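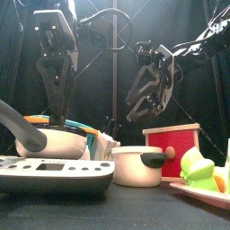
The bridge at Pedach had a posted limit of 18 tons. Jarrah Lockyer had inspected it every August since he joined Ferker, and each time he wrote the same figure in the same box.

This year the figure did not fit. The gauge on the east bearing showed a displacement of 2 millimeters toward the river. He cleaned the plate, reset the gauge and read it again. It showed 2 millimeters. He entered the number, initialed it, and drove to the office at Farina, where Fiorella De Luca kept the drawings.

She was eating lunch over a set of them.

"East bearing has moved," he said.

"Which way?"

"Out."

She put down her fork and pulled the 1983 sheets. The drawing allowed for movement along the deck. It made no allowance for movement across it. She measured the detail with a scale rule, wrote something in pencil, and rubbed it out.

"Who else uses the crossing?"

"Trudeck. Gravel, mostly. Over 47 loads a week in the dry season."

"At what weight?"

"They declare 17 tons."

"I asked at what weight."

He did not have an answer, so they went to get one. They set two portable pads on the approach the next morning and waited in the car with the windows down. The first truck arrived before seven. The driver slowed, looked at the pads, looked at the car, and rolled over them at walking pace. The readout settled at 26.4.

Fiorella copied it into the log. Jarrah watched the truck cross. The deck dipped and came back up, as it had always done, and the sound reached them slightly after.
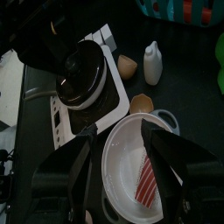
"Do we close it today?"

"We close it when the next truck is clear of the deck, and I'll sign for it."

He took the barriers out of the trunk. The second truck weighed 27.1. When it had gone he set the first barrier across the west lane, checked that its feet were level, and walked over to place the other. Halfway across he stopped above the east bearing and stood with his weight on one foot, then on both. He felt nothing through the deck. He wrote down the time and kept walking.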